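Laundry Cell Walkaround: the checklist I use, with my comments

By Ro-un Oh
Posted August 11, 2022

I've been doing the safety walkaround on our laundry task at Skatbridge for a while now, and people keep asking me for "the list." So here's the list! It started as a page from Siletti (they do our outside inspections) and then I scribbled all over it until it was more scribble than page. The comments are mine, and if you disagree with one, come find me.

A bit of background for the other sites. The task is a two-arm mobile robot loading and unloading a household front loader. Nothing industrial about the washer, and that's sort of the trouble. A machine made for a kitchen or a basement expects a person with two hands and some common sense, and none of its own safety features know there's a robot in the room.

Mark each line OK, FIX or STOP. FIX means you can run today but it goes in the log. STOP means you don't run, full stop, go get coffee.

PART A. THE ROOM

A1. Floor clear inside the marked reach. OK / FIX / STOP
I walk it and look down the whole time. A sock is a FIX. A cord is a STOP.

A2. Rolling furniture parked outside the reach. OK / FIX / STOP
Office chairs drift. I don't know how, but they do, and a chair on casters will happily roll into a moving arm if someone bumps it with a hip. Far side of the room is fine by me as long as there's real floor in between.

A3. Operator has a clear line of sight to both arms and to the washer door. OK / FIX / STOP
The partition makes this one tricky. Stand where you're planning to stand, then look. Don't look from the doorway and figure it's the same.

A4. E-stop in the operator's hand or within arm's reach, tested today. OK / FIX / STOP
Tested today means pressed today. I've had folks tell me it was "green on the screen." Press it.

PART B. THE WASHER

B1. Washer unplugged or locked out for dry runs. OK / FIX / STOP
Our dry runs are load and unload only, no cycle. If you aren't running a cycle there's no call for power at the wall. Tag goes on the plug.

B2. Door opens all the way and stays there by itself. OK / FIX / STOP
Swing it out, let go, watch it. I give it a slow ten count.

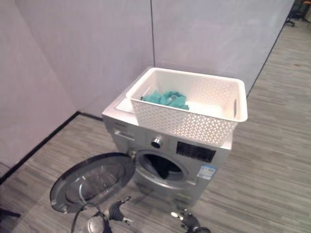
6 min read

With the door swung wide open like that, it takes up a lot of floor out to the left, and the left gripper is right there beside it. So B2 really is two questions for me. Does the door stay put, and does the planned path for the left arm know how far out the door goes? We had an old door model in the planner last December that stopped short of the real rim, and the arm gave the glass a good solid knock. Nothing broke, but I heard it from the next room!

B3. Door glass and rim free of cracks and chips. OK / FIX / STOP
Domed glass catches the light and hides things. Use a flashlight held low and to the side, and run a gloved finger along the rim. Any crack is a STOP, even a teeny one.

B4. Hinge tight, no wobble. OK / FIX / STOP
Lift the door gently from underneath. A little play is a FIX. If you feel it clunk, STOP.

B5. Rubber gasket seated all the way around the opening. OK / FIX / STOP
Metal fingertips and rubber gaskets aren't friends. Pull the fold back and look for nicks, mostly along the bottom where the fingers drag things over the lip.

B6. Drum checked by eye and by hand. OK / FIX / STOP
It's dark in there. Reach in (arms powered down, please) and feel around the back for leftovers.

B7. Detergent drawer closed. OK / FIX / STOP
Easy to forget. An open drawer sits right where an elbow wants to go.

PART C. THE BASKET AND THE CLOTH

C1. Basket fully supported. OK / FIX / STOP
My pet peeve, so bear with me. The top of the washer is a perfectly good spot for a basket, and the task script calls for it there. But a white plastic basket with one light cloth in it weighs next to nothing, and if it hangs past the front or the right edge, a sleeve or a cable can take it down. Slight overhang is a FIX: slide it back, write it down, carry on. If a corner is more off than on, STOP. I mark the slight ones every time, and yes, I know I'm the only one who does.

C2. Basket handles and perforations undamaged. OK / FIX / STOP
Fingertips can snag in the small side openings. Check for split plastic and sharp bits. The Abreu baskets we had before this batch split at the handle slot, so I still look there first.

C3. Cloth has no drawstrings, zippers or loose threads. OK / FIX / STOP
Plain cloths only until the operator has signed off on Part D. A bunched-up heap is fine, the robot has to learn to deal with heaps.

PART D. THE ROBOT

D1. Cables secured, no loop that can catch. OK / FIX / STOP
Have somebody move each arm slowly through its whole range while you watch the slack. A loop near the wrist is normal, it needs that slack to turn. What I'm looking for is whether the loop could hook over the open door. Could it? Then reroute it and check again.

D2. Gripper fingertips tight and free of burrs. OK / FIX / STOP
Wiggle each one. Both hands, all fingers. I keep a Lelta hex key on my lanyard for this and I would like it back when you borrow it.

D3. Speed limit set for shared space. OK / FIX / STOP
Read the number off the controller yourself. Don't take it from yesterday's sheet.

D4. Grip force limit set for soft goods. OK / FIX / STOP
Same deal. If someone's been running the rigid parts task, this will be wrong.

D5. Wheels braked or base parked. OK / FIX / STOP
Give it a shove. On plank floors the base can creep a bit even when it says it's parked.

PART E. SIGN-OFF

Name, time, and every FIX written out in words. "See above" doesn't count as words. Four FIX marks on one sheet makes a STOP, even if each one's small. That's our house rule and Siletti liked it enough to leave it in.

Sheets go in the blue binder. My last one was number 683, so if you're starting a fresh pad, pick up from there. Send changes to me before the next print run and I'll argue with you about them in person.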